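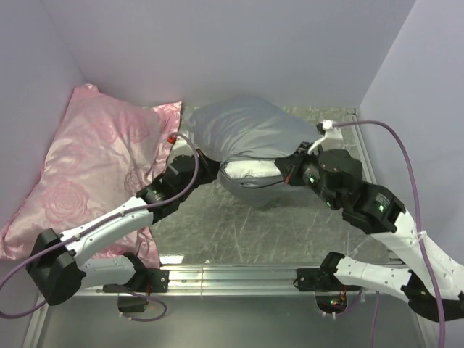
Two arms on a rail in a shared workshop

Renato Policarpio did not plan to spend his winter on bedding. He joined the Dimaculangan workshop to use the table saw, and the first thing he made there was a bench for his sister. The robot came later, after Precious Samonte asked at a members' evening if anyone knew how to cut aluminum rail square.

"I said yes, and that was the end of my free evenings," he says.

The two of them now share the back corner of the workshop with Ariel Javier, who does most of the software. Their build is a pair of arms facing a walled work area, and the job they have set for it is putting a pillow into a pillowcase. They call the project Dadska. Samonte says the name was a typing error in the first folder and it stayed.

She picked the task herself. "People who fold towels with robots have a lot of company. I wanted something with an inside and an outside. A pillowcase has a mouth, and you have to keep the mouth open while you do everything else."

Each arm takes one side of the opening and pulls. Samonte spent most of July on that step alone. Too little tension and the hem sags over the pillow. Too much and one gripper lets go, usually the left one, and the case falls in a heap.

"The hem is the only part you can trust," she says. "It's doubled over, so it has some thickness. Anywhere else on the case, you close the fingers and you may have one layer or two. The arm doesn't know."

Most of the practice runs use a plain gray case. There is also a pink satin one with roses and a flat border, which Policarpio brought from home. Satin is harder, he says. It slides in the grippers, and the shine causes trouble for the cameras.

"Ariel asked me to take it away. I keep putting it back."

Javier does not dispute this. He would like a month with one fabric and one light before anything else changes. "We had good numbers in the evening and bad numbers at noon, and I rewrote code for two weeks. Then Precious hung a sheet over the window." The bare walls went up after that. They keep the background plain and stop things from rolling off onto the floor of the shop.

The electronics sit low, under the arm bases. Policarpio wanted them there so that he could reach the connectors from the front. Cables were the other long argument. The first ones were too short and pulled out at the wrist whenever an arm reached across. The purple ones have more slack, and he ties them to the forearms and lets them loop.

"It looks untidy. I had it very tidy once and it broke every day."

Asked how well it works, Samonte gets out a notebook. In the last set they ran 12 tries with the gray case and 4 finished with no hand from anyone. She counts a try as finished only if the whole pillow is inside. The seating of the corners is not scored yet.

"Four is fine. In the fall it was zero," she says. "The bad part is the middle. The pillow goes in partway and then it drags the case along with it, and you have to let go with one hand and get a new grip. I do that without thinking. Writing it down as steps is awful."

The group has spent a little over $2000 from their own pockets, not counting the rail, which came out of the workshop's scrap rack. Policarpio has started a drawing for wider fingertips with a rubber face. Javier wants to record more runs first.

They will show the arms at the members' evening on March 4, 2022, with the gray case. Policarpio says he will have the pink one in his bag.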